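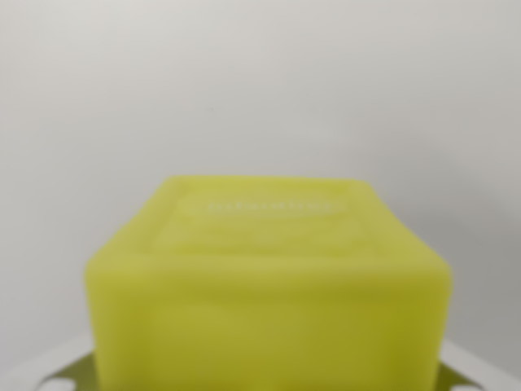 Basic Product Design, wk 2 handout
Molded blocks: rims, panels, rounding
2019-01-10, Hämmerli

Read Eder ch. on molds before lab. Skip the tables.

1. Rounded edges
Sharp corners chip, stick in the mold, hurt the hand. Round first, then measure. Delov sample sheet calls for a bigger radius than you'd think, copy it down.

2. Recessed face
Raised rim + sunken panel. Rim takes the wear, panel stays clean. Shallow is enough!! Small marks near the middle of a panel: dont sand off.
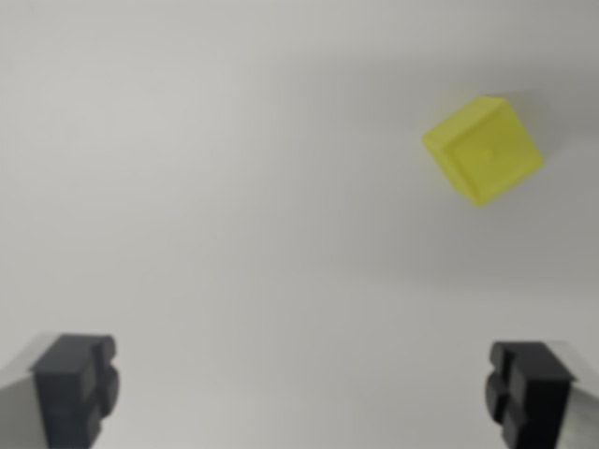
Henryk Żak asked whether the rim has to go on every face. No, but decide before you cut the mold, the Siltport group didnt and lost a run of 800.

3. Lettering
Goes inside the border, up near one edge. Keep strokes fat, thin ones fill in. One line only for the excercise.

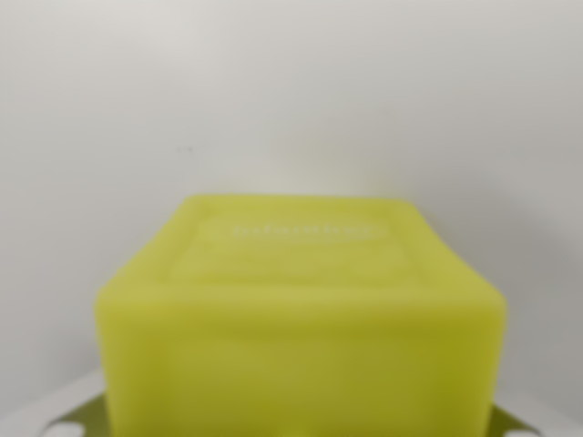 4. Light and shade
Same color, two faces, two tones. Top paler, front deeper. Draw both, 30 min, pencil then one marker.

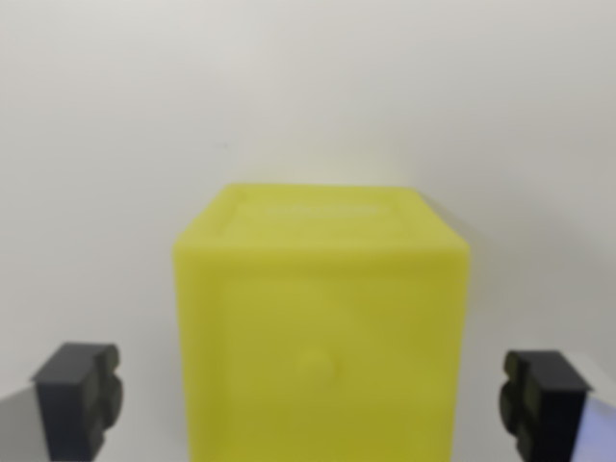 Fig. 4. Yellow cube, recessed panel with small round bump.

Due next lab: 2 sketches, one page notes. Cultska paper if you have it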